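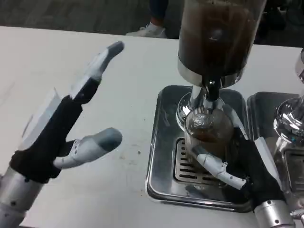
OK, iced tea people, I finally have a recipe I love and I need to share it!

Eight bags of plain black tea, 2 quarts of water, overnight in the fridge. No boiling! It comes out so smooth.

Meenakshi Prajapati told me to throw in a few crushed cardamom pods and wow. She was right. Do it.

Second batch I tried peach slices. Good, but they clog the spout on the dispenser, so strain first. Learned that with a line behind me, haha.

Also, ribbed clear cups forever. They're so much easier to grip once they get all sweaty.

Seema Nishad wants a mint version for next weekend. Mint growers of Solberg, please send me your extras!!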